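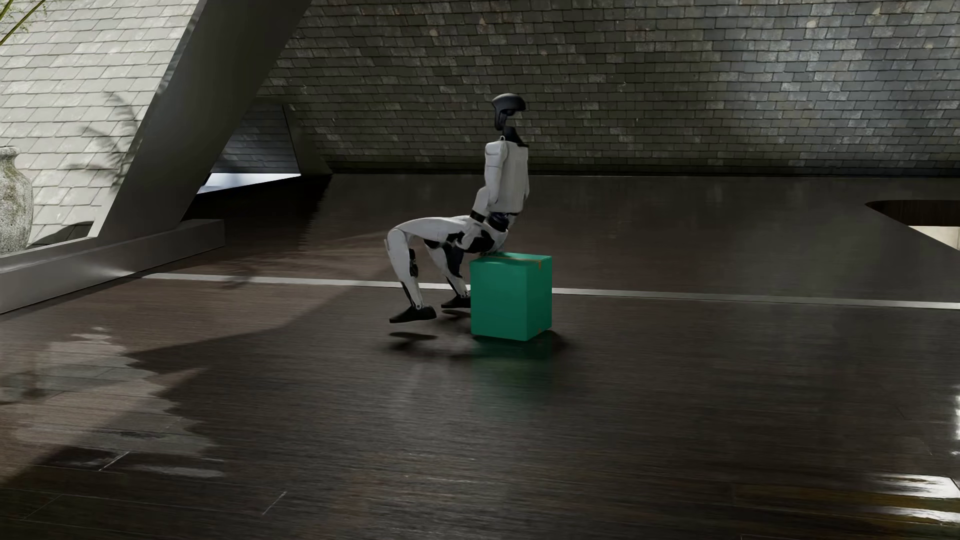

Comparing two balance controllers with a box sit, in Prindton

By Imogen Pickering. Updated June 25, 2026

Quick one. Several people asked how we do the sit test, I kept answering in messages, so it's all going here. Sorry for the shorthand. I wrote most of it while runs were going.

What you get at the end: same robot, same box, same floor, two controllers, one table. Walking demos are fine but every controller we've tried can walk on a flat floor now. Sitting down on something is where they split.

What you need

Prindton, any build with contact logging.
A humanoid model with decent collision shapes on the hips and thighs. Not just the feet. Check this first, seriously.
The two controllers. Mine were Hinrichs (joint position tracking, stiff, simple) and Astera (whole-body, solves for contact forces). Swap in whatever you have.
The Pollotgate map if you want the same setting as ours. Shingled wall, shiny plank floor, slanted beam. Looks heavy, runs OK.
One box. Ours is the green carton with the tape on it.

Step 1. Pin down the scene

Load the map. Put the box on a flat bit of floor away from the opening and away from the urn. Save the scene. Then don't touch it.

Lock the random seed. Lock the physics step too, I use 500 steps a second for everything. If one controller wants to run slower than that, let it, but the physics stays put. Kerstin Wunderlich spent an afternoon on a "huge improvement" last January that was a changed physics step and nothing else.

Turn off auto quality. On some machines the reflections on that floor pull the frame rate down, and if your controller clock is tied to the render clock (it shouldn't be, check) you are now benchmarking your graphics card.

Step 2. The box

Set it to fixed. For the first round anyway. A box that slides is a different test, see step 7.

Collision shape: a plain box shape, same size as the mesh. Don't use the mesh itself. The tape strip on ours is a separate bit of geometry and it made a ridge the hips kept catching on. Took me far too long to find.

Friction: write the number down. Whatever it is. Same for the floor.

Box height should put the knees a bit higher than you'd think. Too tall and the robot only leans, never really commits its weight.

Step 3. The robot

Set total mass to 65 kg in the model file and check it after loading. Some importers recompute mass from volume and don't say so.

Turn on collision drawing and look at it from the side. Things to look for:

hip shape reaches as far down as the visible shell
thigh shapes don't overlap the hip shape
heel and toe both have contact points
hands are free to hang by the hips without hitting the pelvis

That last one matters more for Hinrichs, it'll fight a hand contact forever. Astera sort of shrugs it off.

Step 4. Plug in the first controller

Start with the stiff one. Stand pose, feet flat, back to the box. Let it settle. Then send the sit target: hips down and back, knees bent, torso upright. Keep the arms at the sides.

Same target file for both. This is the whole comparison, so no "small" edits to help one of them along. If a controller can't follow the target, that is your result.

Send it as a ramp, 2 seconds from stand to sit. A step input makes every controller look bad and you learn nothing.

Watch the first run at normal speed from the side. Full profile. From the front you can't see where the hips end up on the box and that's the thing you care about most. Side view also shows daylight under the feet, if there is any.

Step 5. Check the seat before you log anything

Pause once it's down. Look at:

Where are the hips on the box? Middle of the top is good. On an edge or a corner, you'll get a nice looking pose with very little holding it up.

Is the torso upright? Nearly vertical looks great in a still and says nothing on its own. Read the hip torque as well.

Feet. Find the foot shadow and see if it touches the foot. Gap between shoe and shadow means the foot is off the floor, and the pose you're admiring is resting on the box alone (or on a collision shape you didn't know about). The one at the top of the page is exactly this: hips at the edge of the box, legs out, both feet clear of the floor. Lovely posture. Not a pass in our book.

If feet are up, open the contact list before you blame the controller. Order I go in:

1. Contact list. Which shapes touch which.
2. Foot collision shapes. Are they lower than the mesh? A shape that sticks out under the sole gives you a visible gap with a perfectly real contact.
3. Root lock. Did somebody leave the pelvis pinned from posing? Ludger Mühlbauer checks this one first now. He has reasons.
4. Target pose. Knees too high for the box.
5. Only then the gains.

Step 6. Log both

Now the real runs. I do 200 per controller. Vary the starting stance a little each time, same list of starting stances for both. Let the seed drive it.

Log these:

contact yes/no for each foot, whole run
hip position relative to box top, at the end
peak hip and knee torque
torso lean, at the end
time from first hip contact to everything being still
fell off, yes/no

Keep the raw files. Rozália Bozsik wrote our script that squashes them down and she'll tell you the same, the averages hide the good stuff. Two controllers can have the same average lean and one of them is rocking the entire time.

How to count a pass: both feet in contact, hips on the top face, still, not fallen. All four. Decide this before you see numbers. We argued over whether one foot was enough, after the runs, which is a bad time to have that argument.

Step 7. Make it harder

Unfix the box. Give it a real mass. Run again.

This is where the two controllers stop looking alike. The stiff one drives the hips to the target position no matter what, so if the box moves back it keeps on going. The force-based one feels for the load and shifts forward. When the tuning is right. When it's wrong it hovers over the box like it's thinking it over, then drops.

Other things worth a round if you have time:

lower friction on the floor (feet creep out)
box turned so a corner faces the robot
shove on the chest after it is seated
stand back up again, which is nearly a separate article

Step 8. Tuning, a little

You are allowed to tune, but same effort for each. I set a timer. Write down what you changed.

Hinrichs: drop the ankle stiffness first. Default is way to high for sitting, the ankles hold the toes at an angle and the heels come up. Then soften the hips slightly for the last part of the ramp. Leave the knees.

Astera: it needs to be told the seat is a contact. Obvious, easy to forget. Without it the solver thinks the feet carry everything and you get this odd half squat above the box. Also turn up the weight on foot contact. If it's low the solver is happy to trade the feet away for a straighter back.

Don't tune on the same starting stances you log. Make a seperate short list for tuning.

What we found

Fixed box, Hinrichs is good. Boring and good. Easy to set up, same answer every time, and when it fails it fails in the same spot so you can fix it.

Loose box, Astera by a long way. It cost us more setup and it's picky about collision shapes. A bad hip shape that Hinrichs just bulldozed through made Astera jitter.

For a first controller on a new model I'd still put Hinrichs on first, just to shake out the model bugs. Then switch. I'm not posting our table because the model file has changed since and the numbers don't match what you'd download. New table when the reruns are done.

None of this has been on hardware. A sim sit tells you which controller to be nervous about, so treat it like that.

Common trouble

Robot shoots upward on load: the box and the hips overlap at start. Move the robot forward.

Robot sits and slowly slides off: box friction is zero. Imports default to zero. Ugh.

Everything fine but pose differs between machines: seed not saved with the scene. Save again, reload, check.

Feet flicker between contact and no contact: contact threshold too tight. Loosen it for both controllers, not one.

Sits sideways: left and right hip swapped in the joint map. We've all done it.

Comments

Felicidad Lumbao
The tape ridge thing!! I had the same with a crate that had a handle on it. Plain box shape fixed it in a minute. Would be nice to have the target file up for download.

Ludger Mühlbauer
Root lock is first. I will not be moved on this. Put it above the contact list.

Imogen Pickering
Contact list would show it anyway. But fine, will think about it. Felicidad, target file is coming, need to strip our paths out of it.

Kerstin Wunderlich
For the record the physics step was changed by somebody else. Also you have "way to high" in step 8.

R. Bozsik
Script now writes foot contact as a strip chart per run, much easier to spot the rocking. Pull the latest. Old log files still work but you have to rename the hip column.

Felicidad Lumbao
Tried the corner-facing box. Hinrichs slid off on nearly every start, Astera held maybe half of them. Hips kept ending up way over to one side. Is that a fail under your four rules if the hips are partly on the top face?

Imogen Pickering
Partly on, still, both feet down: I'd pass it, but mark it. We should write that rule properly.

Contact: use the form on the notes index | © 2026 Imogen Pickering | Back to top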